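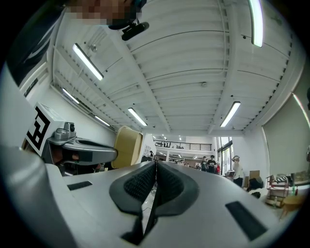
Hilo rápido sobre el "estudio" de Gernholm y su colágeno para las rodillas, que ya me lo han mandado tres veces hoy

Prometen 87 % menos dolor. Vale. ¿Comparado con qué? Con nada. No hay placebo, no hay grupo control, cero

263 personas, todas clientas de la marca, reclutadas en su propia newsletter. Gente que ya pagaba por el bote, vaya

Y cuántas acaban el seguimiento?? Ni idea, no lo ponen. Los abandonos desaparecen de la tabla 2 sin explicacion

Cinco semanas. Artrosis de rodilla. CINCO. El dolor va y viene solo, si te apuntas en un mal momento lo normal es que mejores — regresión a la media, primero de carrera

El cuestionario es inventado por ellos, sin validar. Pregunta 4: "¿Cuánto ha mejorado tu rodilla?" No hay casilla de "nada"

Habibur Weerakoon me pasa el registro: se apuntó en noviembre, con los datos ya recogidos. Y el resultado principal era rigidez matutina, no dolor. Lo cambairon

Reiko Miyazaki pidió los datos en bruto. Le contestaron con un cupón de descuento

Edito: me decís que casi 1000 reseñas positivas no pueden estar equivocadas. Pueden

Mañana sigo con la tabla 3, que tiene tela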